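Flexible food pouch

A flexible food pouch is a soft plastic packet used for sauces, purees, drinks and dry seasonings. Some are plain sealed bags. Others, known as spouted pouches, have a short tube closed by a screw cap. Makers say they save space and cut waste, though most of the figures quoted in support come from the makers themselves.

Spouted type

The spout is meant to allow slow pouring and reclosing. How well a half-used pouch keeps its contents is another matter, and depends far more on the food than on the cap.
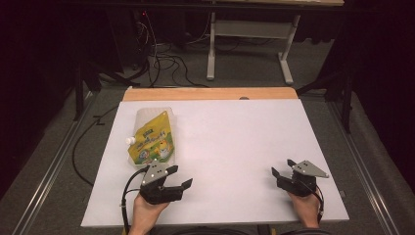
Trade writers often credit the packer Herkska with bringing the form to small grocery stores, a claim that rests on one sales leaflet. A kitchen trial at Clidport emptied 19 pouches by hand and found food left behind in nearly all of them. The report did not say how hard anyone squeezed.

Seasoning type

Seasoning packets are usually flat, glossy and heavily printed. Many have a punched hole near one end for hanging on a store hook.

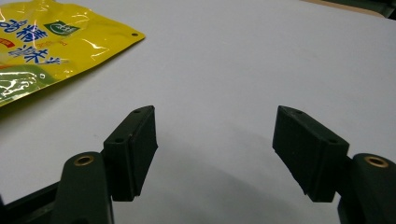

Bright colors are said to help cooks find the right packet quickly. The Plondum shelf survey supports this, but it used only 7 shoppers and should be read with care.

Disposal

Layered films are hard to recycle, and "recyclable" on a label may mean very little where no local plant takes them – check first.

Last updated: 21 Jan 2025

Comments

ogunleye: The Clidport report came out in July, can someone add that?

saltjar: I cut mine open and scrape them. Still a mess.

tin_lid: 7 shoppers is not a survey.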